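Budgeting for two arms when you thought you needed one

I finally got my spreadsheet into shape in May, and I'm so glad I did! The Saarinen quote came in first, then Plesunico, and neither looked anything like my guess. Cans and a tray are the job I keep pricing everything against.
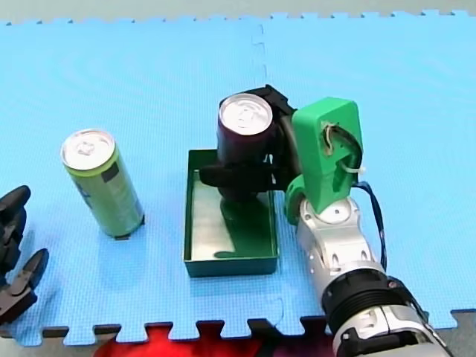
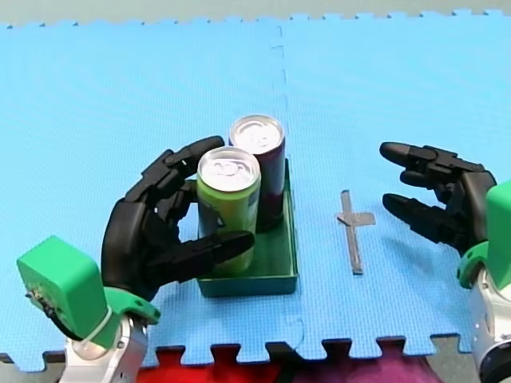
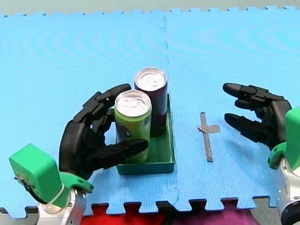 What I'd put on the list first

Hands, then arms, then the boring stuff. Mounts and cable ties barely register (mine come to 25 dollars), but spare fingers were quoted at 1317 and I hadn't planned for a single one. Nelli Ahonen told me to hold back almost 12 percent for repairs, and I love having that line in there. Foam mats are cheap, so buy extra!

Next up is lead times. Plesunico says four weeks and I'm already counting.

Filed under: Robots, Money Talk

Recent posts
Houshang Farahani on buying used arms
My Bestis order, unpacked
Adesia or Saarinen?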